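February 2022

Didn't sleep much. The wind got up after midnight and the gutter over the kitchen did its knocking thing again, so I lay there composing a letter to the landlord in my head, very dignified, lots of long words. By breakfast I'd forgotten all of it.

So, choir. I said I'd write about choir and I keep not doing it! We're 52 people now, up from a low point last spring when you could have fit the tenors in a phone booth. Mathias Prantl (second bass, enormous scarf) drove me over because my car is still at Treller getting its heater looked at, and he sang the alto line the whole way there to annoy me. He's better at it than I am. We got stuck behind a snowplow on the Mernska road and I ate both of my granola bars before we'd even arrived – one of them was supposed to be for the break.

We're doing the Montes piece, the one with the awful page 9. I've had the music since New Year's and I still can't get the entrance. It's not even high. It just comes in on the weak beat while the sopranos are doing something completely different right in your ear, and my brain goes with them every single time. Emiliano stopped us there I don't know how often. He never raises his voice, he just puts his hands down and looks at his music stand for a bit, and you feel it in your stomach. Then he had us speak the words in rhythm, no notes, just muttering like a room full of people looking for their keys, and that helped a lot. We got through it clean once. Once! I marked it in pencil with a little star so future me knows it can be done.

I've also decided I like the second movement after all. I complained about it for weeks (sorry, Mathias) but there's this place near the end where the altos hold one low note for ages and everything moves on top of it, and when you're inside it you can feel the floor hum. I was a bit teary, I admit it. It could have been the lack of sleep.

Came home hungry, had toast and the last of the lentil soup.
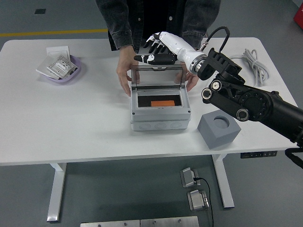
Gray box with the clear lid up, orange block inside.

Then I sat down to practice and did what I always do, which is sing the parts I already know. There's something so cozy about the parts you already know. I made myself do page 9 with the metronome, slow as a funeral, and the neighbor's dog joined in on the held notes. He's a bit flat but he has wonderful commitment.

Concert worries, in no order: my black dress has a hem coming down on one side. I don't own shoes that are both black and comfortable for standing. The hall has 1000 seats, and I've been telling everyone it's a small thing so they won't feel they have to come, and now Mom wants to bring her whole book group and I'll have to own up. Also I haven't sold any of my tickets. I have 43 of them in an envelope on the fridge, under the pineapple magnet, and every time I get the milk out they look at me. I might take a few in to work and leave them by the kettle – people will pick up anything by a kettle.

Emiliano Espinoza wrote to all of us this evening, a nice long email, saying he could hear real progress and would we please, please watch him in the slow section. I read it twice to see if it was aimed at me. I think the watching part was a little bit aimed at me. I do look down. It's a habit from when I sang with the Tramier group, where nobody conducted so much as waved.

Plan for tomorrow: hem, call Treller about the car, page 9 before I'm allowed coffee. I want to try humming it first and then adding the words, and I want to learn the soprano line too so it stops ambushing me. Mathias offered to come by and plonk out the notes on the piano, and I said yes if he brings bread, the dark kind with the seeds.

The gutter's started again. I'm going to bed with earplugs.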